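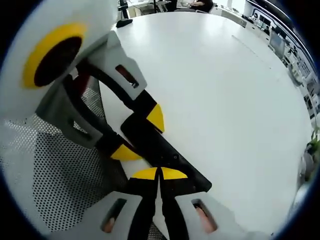

Notes by Teun Mertens – tutorial handout, updated Feb 17, 2023

Week 4: Reading a strata plan before you buy

Bring the Grarkevell plan to the tutorial. It covers 48 lots over two buildings and was registered before the Declercq extension, so the parking level is on a separate sheet.

Start with the lot boundaries. On most plans the thick line marks the edge of the lot, and the boundary sits at the inner surface of the wall. Paint and carpet are the owner's problem. The slab under the carpet usually isn't.

Unit entitlement comes next. Lot 11 carries 30 out of a total of 1,850. Work out its share of a special levy and write down each step – marks go to the working.

Balconies cause the most trouble. Check whether the plan gives a height limit above the floor, and read the notes in the margin as well as the drawing.

Exclusive use by-laws are not drawn on the plan. Look them up in the by-laws Jasper Prins handed out in January.

Reading for next week: the Tavaseck minutes, items on waterproofing and the shared driveway.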